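Henditz safety booklet for small robot arms – a review
by Ákos Kozma, 01/08/2018

I bought the Henditz booklet because our club in Grarnbridge needed written rules for its desktop arms. It has 110 pages and costs 14 euros. The first chapters are dry, but chapter 4 is very good. It explains how to fix the base, how to mark the reach of the arm, and who may stand near it when the power is on.

The rule I like most is simple: clamp first, plug in second. The author also asks for a fixed work area with labeled positions, so that every person gives the same name to the same place.
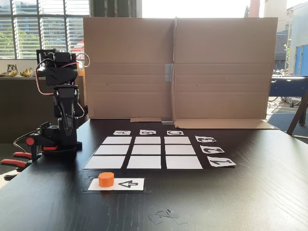
Do you need a fence for an arm of this size? The booklet says that a marked line at full reach is enough for adults, but with children present it asks for a barrier and one person at the stop switch.

I miss a good chapter on cables. The older Clondurau guide treats them better – it is also much longer, 226 pages, and I never finished it. The checklist at the end can be copied, and we use it before each session since September.

I give it 4 stars of five. The print is too small.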